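September 2020

I meant to write last night and fell asleep in the chair, so this covers two days and I'm sure I've mixed them up. The rain came back, the tomatoes are finished (six left on the sill, all green), and I've been tidying the office corner, which I have been promising myself since spring.

It started with the coat rack. I'd been looking at the Parholm catalog for weeks and couldn't make up my mind, and then Aparecida Bittencourt told me Kornero had the tall ones marked down, so that settled it. My old rack held 8 coats and leaned like a tired horse. I was sorry to see it go, all the same! It came with me through two moves.
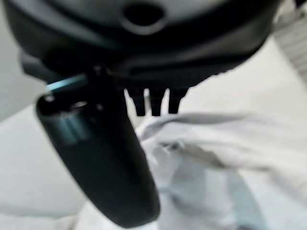

Anyway, I spent far too long on the cloths. I had a whole drawer of them, some from my mother's house, and I sat on the floor sorting them into keep and don't keep, and of course the keep pile won. I found the receipt for the curtains too, 106 dollars, and I still say they were worth it. Then I had tea, and then a second tea, and called Aparecida back to ask how her knee was (better, but she's not to take the stairs until October).

A black rack against a gray wall sounds gloomy, I know, but I like the way it throws its shadows, with all those curly hooks, like a bare little tree. The light gray cloth looks soft hanging there, folded any old way over the pole. I keep thinking I ought to straighten it, and then I think, why?
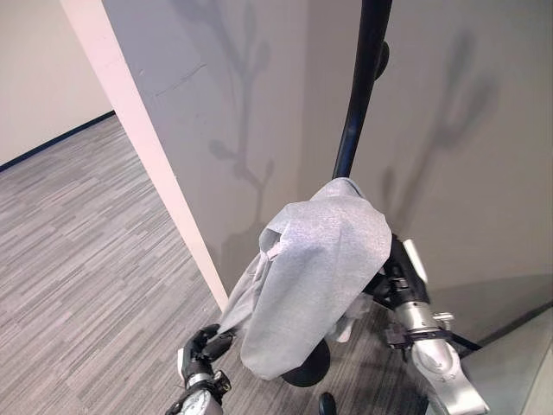 Page last changed: September 30, 10:14

I nearly forgot the scuff on the wall. It's very faint and I'm leaving it until I find the leftover paint, which may be in the shed behind the Pumow boxes. Tomorrow it's the bookshelf, if my back allows, and I must remember to return Aparecida's casserole dish.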